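Dewan 作業ノート 4月分 その3
リレー交換タスク 遠隔操作による教示(シミュレーション)

目的
制御盤のリレー交換を遠隔操作で教示し、模倣学習用の軌道を取る。対象は K25 から K29 の列。今回の範囲は K29 の位置のモジュールを把持して抜くまで。挿入側は次回以降。

前回からの持ち越し
・把持直前に手首の姿勢が暴れる件。原因は操作デバイス側のフィルタではなく、逆運動学の解が肘の上下で切り替わっていたこと。初期姿勢を固定し、肘の冗長方向に弱い拘束を入れて対処済み。
・記録の時刻ずれ。関節角と手首カメラの画像で打刻の基準が違っていた。シミュレーション時刻に統一した。過去分は再変換が必要。未着手。
・Willumar の再生ツールで古い形式のファイルが開けない。変換スクリプトは Dewan のリポジトリの tools に置いた。

環境
シーンは Sarnora で組んだもの。アーム2台、テーブル、盤、箱。盤の配置と照明は固定で、乱数化は切ってある。まず固定条件で再生が通ることを確認し、そのあとで盤の位置と向きを振る。最初から振ると、失敗の原因が教示なのか配置なのか分からなくなる。

配線は衝突形状を持たせていない。見た目だけの要素なので、指が触れても力は出ない。この点は実機に持っていくときに必ず問題になる。教示の段階から、線を押し込むような軌道は採用しない方針とする。線と指の重なりは画像で目視判定するしかなく、自動化の案は今のところない。

操作系の設定
・並進のスケールは二段切り替え。粗は盤の上まで移動するとき、密は指がモジュールの両脇に入る直前から。
・回転は常に密側。粗にすると把持の軸がずれる。
・クラッチを離した瞬間の指令値は保持。以前は現在値に戻していて、離すたびに手先がわずかに沈んだ。
・グリッパの開閉は連続値で記録する。二値にすると、閉じ始めのタイミングが学習側で平均化されて早閉じになる。
・操作者の表示は全景と手首カメラの2画面。

手順
1. 初期姿勢に戻し、記録を開始。
2. 粗設定で盤の上へ移動。指は下向き。
3. 手首の回転を盤の傾きに合わせる。目標はリレー列の方向。ラベルの並びを目安にすると合わせやすい。
4. 密設定に切り替え、指をモジュールの両脇まで下ろす。
5. 位置を合わせて停止し、一呼吸おく。この停止は学習側で区間を切る目印になるので省かない。
6. 閉じる。接触力が閾値を超えたら操作を止める。
7. 盤の面に垂直に引き抜く。こじらない。
8. 箱の上へ移動し、開く。
9. 記録を終了。成否と備考を入力。

全景と手首側の画像

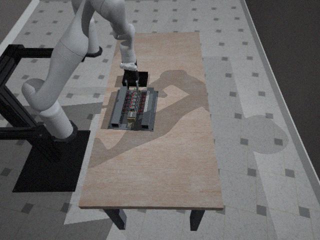
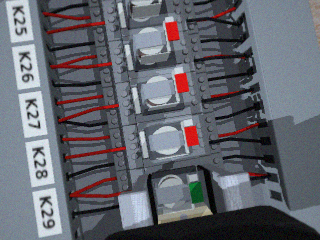
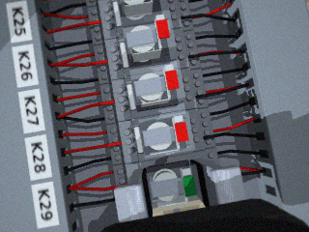
K29 での位置合わせ

赤いタブの付いた上のモジュールと違い、対象のタブは暗い緑。色で対象を見分けられるので、操作者が一段間違えることは今のところない。ただし学習側が色だけを手がかりにする恐れがある。タブの色を入れ替えた評価用シーンを別に用意すること。

位置合わせで難しいのは左の指。パッドが端子側の線の端に重なって見えるため、手首画像だけでは下がどうなっているか読めない。右も同様で、パッドの陰に線の内側の端が入る。両側とも、線に重ならない位置で指を下ろせるかどうかは盤の傾きの合わせ方で決まる。手順3を雑にすると、手順4でどう直しても片側が寄る。

対象の周りに黒い枠状の部分があるので、画像上では枠の左右の辺を基準にした。パッドの左右の見え方をそろえるより、枠に対する隙間を見るほうが再現しやすい。手首カメラは斜めから見ているため、見かけの左右対称に合わせると実際にはずれる。これで何本か無駄にした。

影について。右側のダクトのカバーに段のある影が落ちている。照明固定なので今は害がないが、アームの姿勢で影の形が変わるなら、画像特徴としては姿勢の情報を余分に漏らすことになる。影を切った条件でも同じ軌道を再レンダリングし、両方を学習に入れて比較する。全景でもテーブルにアームの影が大きく出ているので、全景入力を使う場合はさらに効くはず。

記録の取り扱い

・1本の上限は 1,000 ステップ。超えたものは自動で打ち切り、失敗として保存する。打ち切り分も消さない。
・採用は 84 本。採用基準は、途中で閉じ直しがないこと、停止区間が取れていること、引き抜き方向が許容内であること。
・閉じ直しのあるものは別フォルダへ。復帰動作の教示として後で使う可能性がある。
・先頭の静止区間は学習前に削る。ただし生データは触らない。削る処理は読み込み時に行う。
・備考欄の書き方がばらついている。「左寄り」「左当たり」「左ずれ」は同じ意味なら「左寄り」に統一。接触があった場合だけ「左当たり」とする。

再生の確認

採用分を開ループで再生。関節角の指令をそのまま流した場合は問題なし。手先姿勢に変換して流すと、手順7の引き抜き初期で姿勢の遅れが出る。変換時の補間が位置だけ三次で、回転が線形のままになっていたため。回転側も球面補間に直し、区間の端で角速度をそろえた。修正後、遅れは目立たなくなったが、指令の立ち上がりにはまだ段が残る。クラッチを入れた瞬間のデータと一致するので、補間の問題ではなく元データの問題とみる。

案としては、クラッチ接続後の数ステップを滑らかに立ち上げる処理を操作系側に入れる。後処理で均すと停止区間の境界まで鈍るので避けたい。

遠隔操作と直接教示の比較

Ellbridge の実機では手でアームを持って動かす直接教示も使える。接触の感触が手に返るため、抜く方向の調整は直接教示のほうが楽。一方で手や腕がカメラに入り、画像をそのまま学習に使えない。教示後に再生して撮り直す手間がかかり、部品の初期状態も毎回戻す必要がある。

シミュレーションでの遠隔操作は初期化が一瞬で済む。力の感触がない点は、接触力を音の高さで返すことで一部補っている。慣れるまでは音に気を取られて手が止まる。閾値の手前だけ鳴らす設定に変えたところ、停止の長さがそろってきた。

当面は遠隔操作で本数を確保し、引き抜き方向の基準だけ実機の直接教示から取る。両者を混ぜて学習する場合は、教示方法の区別をラベルとして残すこと。

未解決
・配線の衝突形状。全部に入れると計算が重い。左右それぞれ、把持位置の近くの線だけに入れる案を試す。
・チケット 3,832(グリッパ幅の記録値が開き側で飽和する)。再現条件が不明のまま。把持には影響しないが、箱の上で開く動作の終了判定に使えない。
・もう1台のアームの用途。今回の教示では動かしていない。盤を押さえる役にするか、初期姿勢のまま退避させておくか未定。退避なら、全景画像に入る位置を固定しておく。

次回
盤の位置と向きを振った条件で同じ手順を取る。先に影なしの再レンダリングを流しておく。過去分の時刻の再変換は、その待ち時間に片付ける。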